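Cutlery, Crumbs and One Long Table: The Supper Room Gallery

Well, it's up at last! I promised everyone at the Prerex Supper Club a gallery page back in September, and then I spent ages fussing over the order of everything, and then I lost my notes, and then I found my notes inside a cookbook. So this is the page. It's mostly words for the moment, because I like to write the captions first and hang the pictures as I get each one sized properly. If you came for the potato recipe, it's near the bottom of the newsletter and not on this page, sorry.

For anyone who hasn't been: we eat together in the old Wainwright building, up the stairs and past the door that sticks. The date over the entrance is 1881, and I think the plumbing may have the same birthday. There's a kitchen barely big enough for two people who like each other, and a supper room next to it that takes more chairs than you'd expect. We cook, we eat, we argue about salt, we wash up. I've been going for long enough that I have a hook with my name on it.

This gallery is about the tables and what goes on them. I have a thing about table settings. I don't mean fancy ones, I mean the regular kind, a fork and a spoon and somewhere to put your elbows. My grandmother set the table before she had any idea what she was cooking, and I still do it that way around. It calms me down.

A few notes before the pictures proper.

The drawers

We have three cutlery drawers and none of them match. The top one is the good stuff, or what passes for it, a set that came from a restaurant called Urel when it closed. Heavy knives, long forks, soup spoons the size of a small boat. The second drawer is everything people have donated or left behind by accident. The third drawer is corn holders and a melon baller and a whisk with a bent wire, and I'd like it to be something else someday.

I love the second drawer best. You reach in and get a different supper every time. There are dessert forks in there that came out of somebody's wedding set, and spoons with initials worn down so far you have to feel for them with a thumb. If you've ever eaten my rice pudding with a spoon that felt a little too nice for it, that's where it came from.

Washing up

Jae-in Seo runs the sink, and I mean runs it. Forks go in first, tines down, then spoons, then knives flat on the towel where everyone can see them. I used to pile it all into one basin and hope. I don't do that anymore! Jae-in also taught me to dry spoons right away, bowl first, because our water leaves spots, and you can see every one of them under the overhead lights. If you have hard water at home, try it. A plain cotton dish towel works better than anything fluffy.

We did try a dish rack once, a big two-story one. It took up the entire counter and had to go home with somebody. Towels are fine.

How we set a place

People ask me this more than you'd think, so I'll put it down once and point to it. Fork on the left, spoon on the right, and if there's a knife it goes on the right too, between the plate and the spoon, blade facing in. Napkin wherever it lands. Handles toward the person who's going to sit there, and everything lined up along the bottom — I use the edge of the table and come in by a thumb's width. That's all of it. For pasta nights I skip the knife, and for stew I bring out the bigger spoons from the top drawer.

Kids' places get the small forks. So does mine, if I'm honest about it, because I eat too fast with a big one.

The bread question

We argued over bread plates for most of a winter. I was for them (crumbs!) and I lost. Bread goes right on the table now, with a board under the loaf, and whoever's nearest wipes down afterward. I've made my peace with it. Bare wood wipes clean in a minute with a damp cloth, as long as you go with the grain and then dry it. Please don't use the green scrubby side of the sponge. You know who you are.

Fork and spoon
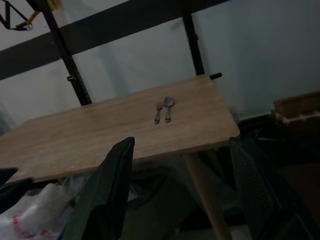 Prerex Supper Notes, No. 616

A small fork and a spoon on pale wood, side by side with hardly any space between them. I'm so fond of this one. I like the little shine in the bowl of the spoon, and how straight and fine the grain is in the tabletop, with that rounded edge in front that picks up the light. Put a bowl of something hot between those two and I'd be perfectly happy for the evening. The fork is a slim little thing with a narrow head, the sort I'd grab for cake, though I've been known to eat an entire dinner with one.

If you're setting a place like this at home, slide the two apart to make room for the plate. I tend to lay pairs out together first and spread them once the plates come around. It's quicker, and you notice right away if somebody's going to be short a spoon.

Still to come

I'm working on the captions for the Prarkau lunch, which was the one with the dumplings and the two kinds of cabbage. There are a lot of pictures of cabbage. I'll try to choose. After that I'd like to do a page just on serving spoons, the big slotted ones and the wooden ones that have gone dark at the tip, and if you have one with a story please bring it along and tell me while we're peeling things.

Oh, and a long-handled ladle has gone missing from the top drawer since the last soup night. It's a good ladle, it hooks over the side of the pot. Check your bags and your trunk, please! No questions, just leave it by the sink and Jae-in will see that it gets back where it belongs.

Next supper is at the usual time, doors at six, and I'm on beans. Bring something to drink and a sweater, the radiator is thinking it over again.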